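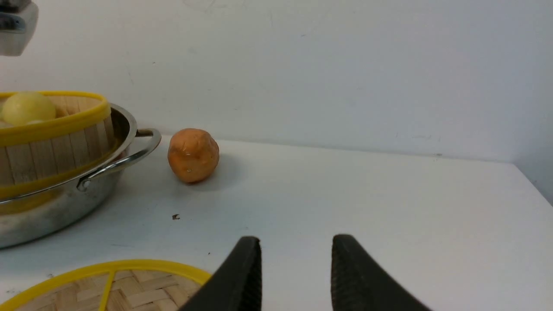

Selden Farm Boxes delivers vegetables to homes in Funberg, Trujillo and Munulbridge from the first week of September until the ground freezes. Most of what we grow is sold by weight, and we don't sort for looks. Expect things like the round, slightly lumpy orange-brown shape on the white table, with a crease across the top. Creases, bumps and small flecks in our root crops are normal and don't change how we price a box.

## Ordering

**How do I sign up?**

Fill in the form on the order page or call the farm office. We take up to 400 households each season. Once those spots are gone you can join the waiting list, which moves faster than people expect in the first two weeks.

**What does it cost?**

A full season is $706, paid up front or in two parts. A half share is a box every other week and costs a little more per box.

**Can I choose what goes in?**

You can list two items you never want, and we will swap them for something else that week. We can't build boxes to order. If you need a lot of one thing for canning or freezing, ask about bulk sacks.

## Delivery

**What time will my box arrive?**

Between 3 and 7 in the evening. Trujillo is first on the route and Munulbridge is last. The driver does not ring the bell unless you ask for it in your account notes.

**I'm going away. Can I skip a week?**

Yes, up to three times a season. Tell us two days ahead. After that the box is already packed, but you can have it sent to a neighbor on the same route.

**Do you want the boxes back?**

Please. Flatten them and leave them out on your next delivery day. Keep the liner — we can't reuse those.

## Storage

**Should I wash everything right away?**

No. Leave the dirt on potatoes, beets and carrots until you cook them. Greens can be washed, dried well and kept in a bag in the fridge.

**Where do I keep root vegetables?**

Potatoes and sweet potatoes go somewhere dark with some air, such as a pantry shelf. Keep sweet potatoes out of the fridge, where the centers can turn hard. Beets and carrots do belong in the fridge, with the tops cut off.

**Something in my box was rotten. What now?**

Email us a photo within two days and we will credit your account. Ask for Isauro Ochoa if you call. He handles credits and missed boxes, and he is in the office until noon.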